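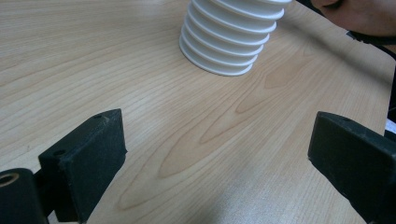 The hand-held gripper open over the table, with the white ribbed piece still standing in front of it.

News from the collecting table

In July we promised to write more regularly about the Petbridge work, and several members have asked what we do in the back room on the second floor. So this item is about the table, the gripper and the recordings, and I will try to keep it simple for those who don't come from the technical side.

Petbridge is our small project to teach a robot arm to pick up and put down household things. We do not write the movements as a program. We do the task many times with our own hand, holding a gripper with two black fingers and a camera on it, and the learning system gets the recordings as examples. One recording goes from the moment the gripper begins to move towards the object until the object is put down and the fingers are open again. We call this one episode.

At the end of this month's collecting we have 2,387 episodes. Of these, 161 were taken out by the checkers. The usual fault is that the person closed the fingers and then changed their mind and opened them again, or that the recording was stopped before the object had been put down. A missed grasp is not a fault by itself. If you miss, please go back calmly and try again in the same episode, and write "second try" in the sheet. Such episodes are useful to us, and in the spring we threw away too many of them.

The white ribbed piece has been the main object for 890 of the episodes. It has a simple form, but the ridges make it more difficult than it looks. When both fingers meet it at the same height it comes up straight. When one finger is a little higher than the other, the piece likes to turn in the grip, and then you must put it down slowly or it will stand badly. Botha, the program we use for playing the recordings back, shows the opening of the fingers as a line under the video, and there you can see very well who is closing too fast. I was one of these persons myself, so please don't be offended if you find a remark by your name.

Some points on which we agreed at the last meeting:

Start with the fingers fully open and with a clear piece of table between them. The system must see the object before it sees the grasp.

If a second person is setting the object, this person takes the hand away before the gripper starts to come closer. We had 217 episodes in which the hand was still near the object when the approach began, and the first trained version learned to wait for a hand. It stopped before the object and did nothing for a long time. These episodes are now kept in a separate folder and are not used for training.

Change the starting place each time, also to the left side and to the far edge. Most of us are right-handed and put the object again and again on the same spot without noticing it.

Do not clean or change the fingers in the middle of a session. If a screw is loose, stop, write the time in the sheet and begin a new session afterwards.

We were also asked why we use the wooden table and not a plain grey cloth. We tried the cloth in Plurel, the earlier project, and the results were good as long as the robot stayed on the cloth. On a kitchen table it became unsure. The wood has long lines and pointed loops in it, and for a camera this is a busy ground. We would like the system to learn that the grain is not important. For the same reason we will soon borrow two other tables, one dark and one painted, and anybody who has a small table to lend is welcome to write to us. It should be strong enough that it does not shake when the gripper touches it.

The next training run starts when the checkers are finished with the August recordings. It will be done on the Bestel machine, which we share with two other groups, so I cannot promise a day. After this we will put the arm on the same task, first with the white piece only and then with objects it has not seen. The success rate will be printed in this newsletter, also if it is low.

New people are still needed for the evening sessions. You need no experience, only a quiet hand and some patience, and the introduction takes less than an hour. Please bring no rings or loose bracelets. The list hangs next to the door of the back room, or you can give your name to me by e-mail.

Heidrun Zürcher
Sunday, August 30, 2026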